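Chapter 3: Writing Things Down Where Other People Can See Them

I learned to take notes from my aunt, who ran the front counter at a print shop in Clundell and wrote everything on the backs of spoiled flyers. Orders, phone numbers, what she wanted for lunch - all of it went on one sheet, and by closing time only she could read it. I loved those sheets! I also watched my cousin deliver 565 menus to the wrong restaurant one September because he'd mistaken a sandwich for an address.

So this chapter is about shared notes. In Chapter 2 we looked at the notes you keep for yourself, and you can go on making those as messy as you please (mine are terrible). Shared notes are a different animal. Somebody who wasn't in the room has to pick them up and do something with them, maybe at 7 in the morning, maybe with a customer waiting.

We'll start with the oldest question in the business, which is what to write on. Paper travels well and gets lost. A shared file is easy to search, but people have to remember to open it. A board on a wall or a table gets looked at by everyone who walks by, and then a sleeve brushes against it and half of Tuesday's plan is gone. I've used all of these, often in the same week, and I still argue with myself about it.

After that we'll get into layout. Rania Abou Zeid and I spent a long winter redoing the job boards at Bustia, a furniture repair outfit in Rivadbridge, and I'll be borrowing from that work all through the chapter. The first board we made had 11 columns. People filled in the first few and ignored the rest, and I was a little hurt, but they were right. The second had four, and it stayed up.

Before you read on, find a note that someone else left for you and try to act on it without asking them anything. Keep a list of each spot where you had to guess. You'll need that list for the exercise on page 399. 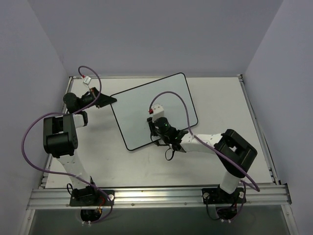
Page last updated: September, 9:40 a.m.

3.1 Starting with a blank board

A blank board is scary, and I think that's why so many people start in the top left corner and write smaller and smaller until they run out of room. Try drawing your empty boxes first. Give the biggest one to whatever changes most often, and put the things that hardly ever change (names, phone extensions, the door code if you must) along one side. Then step back as far as your readers will be standing, and see if you can still read your own handwriting.

Contact: Abou Zeid Learning, Box 2141, Rivadbridge | Copyright Abou Zeid Learning, all rights reserved | Back to top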